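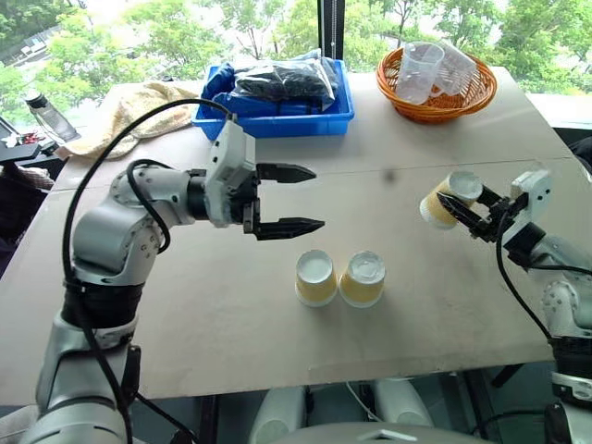 Window table, room 6, Basemance building

Ticket: wifi drops in room 6, worst at the window
Site: Evthorpe, Basemance building
Priority: normal, bumped to high after the Sunday outage
Status: closed, watching

Problem as reported
Laptops lose wifi in room 6. Connects fine by the door, then drops at the window table, comes back by itself, drops again. Phones same thing. Wired is OK. Rooms 3 and 7 no complaints.

Log

First pass. Took my own laptop up. Got a drop inside 30 minutes, sitting at the window end. Signal bars looked fine right before it went so not a plain weak signal. Moved to the door, no drops, stayed there through lunch.

Checked the access point in the hall (Murnari, the older round one). Light steady, firmware two versions behind. Updated, rebooted. Told the room to try again and write down times if it happens.

Still dropping. Got a list of times back, thank you, very useful, please everybody do this. No pattern with the clock. Heating fan was my first guess and it's wrong, fan was off for half of them.

Pulled the client log off one laptop. It is roaming. At the window it can hear the hall AP and also the one across the courtyard in the other wing, and it keeps hopping between them. Other wing is on a different subnet so every hop means a new address, and anything open (calls, file copies, the booking page) dies. Explains why the bars look good.

Tried on the laptop: set roaming to lowest. Helped a lot on that one machine. Not doing that by hand on every laptop in the building and it does nothing for phones.

Sunday. Whole floor down from early morning, different problem, unrelated to this ticket but people added it here anyway. Huang (line provider) had a fault on their side, back up by 2 pm. Nothing for us to do. Please open a seperate ticket for that kind of thing, otherwise I lose track of which is which.

Back to room 6. Options:
- move the hall AP inside the room - needs a new cable run, have to ask the building
- turn down power on the courtyard AP - free, can be done from my desk
- same subnet both wings - the right way, but a bigger job and not this month

Went with turning down the courtyard one. Dropped it 6 dB, then checked the other wing still has coverage in the corners. It does, except the copy room, which was bad before too. Separate ticket for that as well.

Also set a minimum signal on both so a device that hears one badly gets told to go away. Had it too strict at first and kicked the printer off in room 3, sorry. Fixed, printer is back, had to be power cycled.

Test after the change: laptop and phone at the window end all afternoon with a call open. Zero drops on either. Client log shows one AP the whole time.

Room confirms its better. One drop reported since then but that laptop had the old saved network from the guest wifi on it. Removed the saved network, fine now.

To do
- single subnet for both wings, added to the November list
- ask the building for a price on the cable run anyway
- firmware on the remaining hall APs, do it after 6 pm

Closing. If it comes back reply on this ticket with the time, the device and where you were sitting.

Contact the Evthorpe help desk | © Evthorpe | Back to top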